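Introdução à Manipulação Robótica
Notas da aula 6 – a visita ao laboratório de Zasbridge

Quem não pôde ir em maio tem aqui o essencial. Quem foi, leia na mesma, porque há uma pergunta sobre a demonstração na ficha de exercícios e os pormenores fogem depressa. Eu próprio voltei com o caderno cheio e ainda não passei tudo a limpo.

A manhã começou às 9h30 com a apresentação da bancada virtual Pleldale: dois braços frente a frente sobre um tampo de madeira, um objeto principal para manipular e cubos pequenos espalhados à volta. Tudo corre em simulação, e ainda bem! Em simulação pode-se falhar 200 vezes antes do almoço sem partir um único dedo de garra. Os cubos fazem o papel de distratores: ocupam espaço, projetam sombras e obrigam o sistema de visão a decidir o que interessa.

O primeiro ponto da matéria é a altura de trabalho. Com um objeto erguido bem acima da mesa, o planeador já não tem de se preocupar com os cubos, mas passa a ter outro problema, que é o espaço partilhado pelos dois braços. 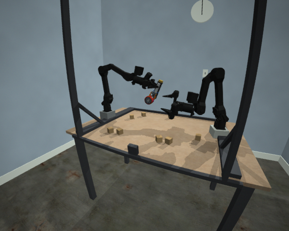 Saodah Gunawan lembrou que dois braços não são o dobro de um braço: cada configuração de um retira volume livre ao outro, e o planeador tem de saber isso a cada instante, incluindo os cotovelos, de que os alunos se esquecem sempre. Pediu-nos que guardássemos a expressão «volume varrido». Guardem-na, volta a aparecer na aula 8.

Definição para o caderno. Volume varrido: o conjunto de todos os pontos do espaço ocupados por um corpo ao longo de um movimento. Para dois braços, exige-se que os volumes não se intersetem no mesmo instante. Podem intersetar-se em instantes diferentes, e é essa folga que permite trabalhar depressa.

Segundo ponto, a escolha da preensão. Um lançador de brincar é um objeto delicioso para isto – uma extremidade redonda e vermelha, um corpo cheio de pormenores e uma ponta amarela arredondada. Onde pegar? Pela ponta o momento é grande, pela extremidade redonda a garra pode escorregar, e o meio tem geometria irregular. Discutimos isto bem mais tempo do que estava previsto.

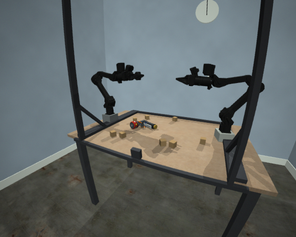
Eu pegaria sempre perto do centro de massa, mesmo que a superfície seja pior, respondeu Rommel Dimaculangan, e só mudaria de ideias se a tarefa seguinte exigisse essa zona livre. Não concordo inteiramente, mas é uma boa regra de partida e serve para o exercício 2.

Terceiro ponto, a preensão antipodal, que para mim foi o melhor da visita. Num corpo cilíndrico, dois dedos opostos fecham de cada lado e as forças de contacto alinham-se com o eixo que passa pelo centro. Se a linha entre os contactos ficar dentro dos dois cones de atrito, a preensão resiste a perturbações. Já tínhamos feito a conta no quadro, mas ver a geometria de perto é outra coisa!
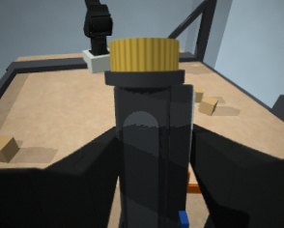 Na conta do quadro usámos um coeficiente de atrito constante. No exercício 3 vão variá-lo e procurar o valor a partir do qual o cone fica demasiado estreito para o erro de alinhamento da garra. Comecem com 20 amostras para verificar o código e só depois passem às 1000 do enunciado.

Quarto ponto, a orientação do objeto depois de agarrado. Uma garrafa inclinada na garra tem uma pose que o controlador precisa de estimar de novo, porque a que foi medida em cima da mesa deixou de valer. As sombras complicam a segmentação: as dos braços caem na parede, com contornos nítidos que um detetor ingénuo confunde com objetos. Reparem também no que a própria garra tapa.
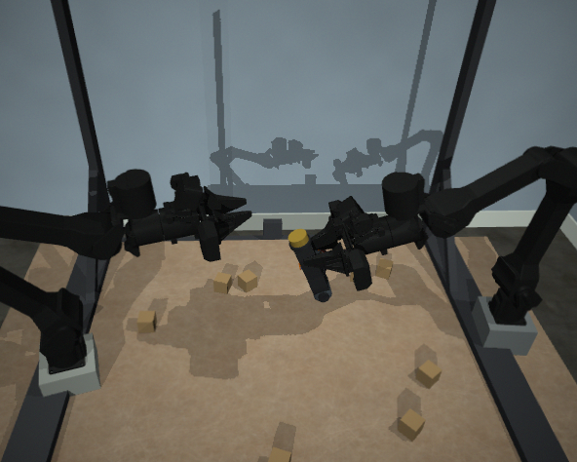

A solução discutida na sessão da tarde combina duas fontes, a cinemática do braço (sabemos onde está a garra) e a imagem (sabemos, mais ou menos, onde está o objeto dentro dela). O método Vidal, dado na aula 4, pesa as duas conforme a oclusão. Revejam a dedução, sobretudo o passo em que a covariância da imagem cresce quando se perde o contorno.

Para a próxima aula
Exercícios 2 e 3 da ficha, entregues em papel ou na página da cadeira.
Leitura do capítulo sobre cones de atrito, sem a secção de contacto mole.
Um parágrafo vosso sobre a pergunta que ficou no ar: quando é que compensa passar o objeto de um braço para o outro?

A sala Havwood fica aberta até às 18h para quem quiser experimentar o simulador. Tragam o portátil carregado, as tomadas do fundo continuam sem corrente.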